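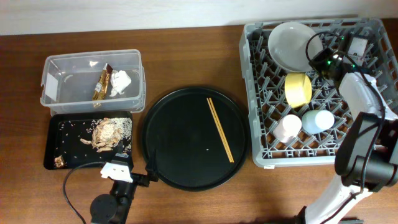

Clearing your tray: common questions
Sutcliffe canteen, Prevberg

Where do I put food scraps?
Tip them into the food waste caddy at the end of the clearing table. Peelings, shells, rice and bread all go in together.

What about wrappers and tissues?
Both go in general waste. Snack wrappers can't be recycled here, even the shiny ones that look like foil.

Do I throw chopsticks away?
No. The wooden ones are washed and used again. Lay them flat in the crate so they don't slip through the floor of it.

Can I stack trays with food still on them?
Please don't. Scrape first, then stack round trays with round and rectangular with rectangular.

When is the clearing table open?
From 11.30 until 2. After that, take your tray to the kitchen hatch.

I think I've thrown something away by mistake. Who do I ask?
Ring the kitchen on extension 3406 and ask for Sigita Lill or Jerome Villanueva. Bags go out at 4, so call before then.

Can I take scraps home for compost?
Yes, if you bring a tub with a lid. Leave it at the hatch in the morning with your name on it.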